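Re: [benchtop-arms] Fetora two-arm kit, anyone had one on trial?

From: Karthik Pathirana
To: benchtop-arms list
Date: 2025-01-18

Fathima Pathirana wrote:

> Hi all
>
> We've been offered a Fetora two-arm bench on trial by Liyanage, the
> enclosed one with both arms bolted along the same edge of the table.
> Before I say yes I'd like to hear from anybody who has lived with it
> for longer than a demo. Specifically:
>
> - how long does it take to get from crates to something moving
> - is the Funix software usable by people who don't write code
> - are the grippers any good on small fiddly plastic things
> - what does the support plan get you
>
> Our work is mostly sorting and re-packing small mouldings, mixed
> colours, never lying the same way twice. We've got one older single
> arm and it copes if everything is laid out in rows. It doesn't cope
> with a heap.
>
> Also is it noisy. It would be going next to the office.
>
> Thanks
> Fathima

Fathima, yes, we've had one since the back end of last year. Typing this between two other jobs so excuse the state of it. (Same surname, no relation as far as I know, before anyone asks again.)

Crates to moving. Liyanage say an afternoon. Took us 2 days, and most of the first one was the enclosure. Metal profile frame, lots of corner brackets, the drawing in the manual shows it from the one side you can't get at. Get a second pair of hands for the long pieces. The arms themselves were easy, four bolts and a plug each. Label your cables before you push them along the front rail. We didn't. Had the left and right swapped for a whole morning and the thing just sat there complaining about a joint limit.

Wall panels. They come plain. We put patterned ones up, ovals and rings, pinkish, and I'd do it again, much nicer to work next to. Liyanage will quote you for printed ones, we got ours from Stokska at a good bit less and cut them down ourselves. Measure twice. I measured once.

Funix. Mixed. Recording a task by hand and playing it back, fine, anybody here can do it after a cup of tea and a bit of swearing. Naming and finding your recordings later is dreadful. No folders. Search only looks at the first word of the name so call them something sensible from day one. There's an update promised for February which is meant to fix this, I'll beleive it when it's installed. Anything beyond record and play, e.g. "if it's missed, have another go", you do need somebody who can write a bit of script. Not a lot. But some.

Grippers on small fiddly things, that's the bit you care about. Our test job is clothes pegs. Plastic ones, mixed colours, tipped out on the table in front of a white bin, and the arms have to put them in the bin. Sounds daft but a peg is a rotten shape, it's got two ends and a spring and it lies flat, or on its side, or stands up on its tips, and they sit on top of each other. Pretty close to your mouldings I should think.
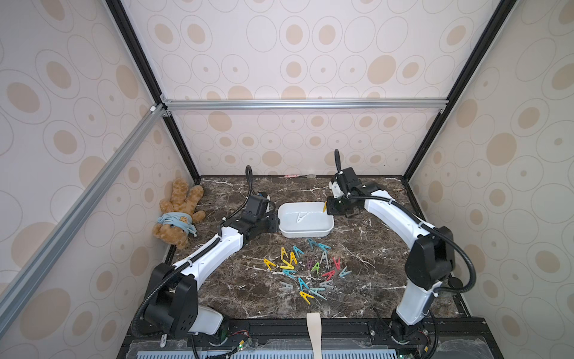
The single ones it's good at. Where they overlap you get it going for one and shoving the other, and then the second arm has to wait its turn or they both go for the same spot. There's a setting for which arm gives way, it's buried under Motion > Shared Area, default is neither of them. Change that first thing!! We lost a fingertip pad finding out.

Over 600 tries we logged 40 drops, and that's with the standard pads. Didn't split it by colour, wish we had, my hunch is the see-through ones are harder for it to find but that's only a hunch. The softer pads are 179 a set from Liyanage, dear for what they are. Waiting on ours so can't say if they're worth it. Will post when they've come.

The table top. Ours is a dark marble pattern, which everyone told me would upset the cameras. Hasn't caused us any bother so far. If you're worried ask Liyanage to bring a couple of offcuts and try them under your own lights. Your lights will matter more, ours are overhead tubes and we had to move one.

Noise, not bad. You'll hear the fans all the time, and a sort of whirr when both arms lift together. I take phone calls next to it. Wouldn't want to nap next to it.

Support plan. Phone line is good, you get the same two people and they know the kit. Spares are slow. Anything with a Fetora label on took over a week, so if you say yes to the trial ask for spare finger pads and a spare hose clip in the box. And get it in writing who pays for carriage going back, it wasn't us in the end but there was a conversation.

Would I buy it again, yes probably, for heaps of small stuff. For things in rows keep your old arm, it'll be quicker.

If you want to come and poke at it you're welcome, mornings are better, we've usually got it running by ten. Bring a bag of your mouldings and we'll tip them out and see. Can send the peg recordings as well if your trial unit is on the same Funix version, tell me the number at the bottom of the login screen.

Got to go, van's here

Karthik

Contact the list owner | Copyright remains with the authors of each message | Back to top

This archive uses cookies to remember your reading settings. Accept | Manage cookies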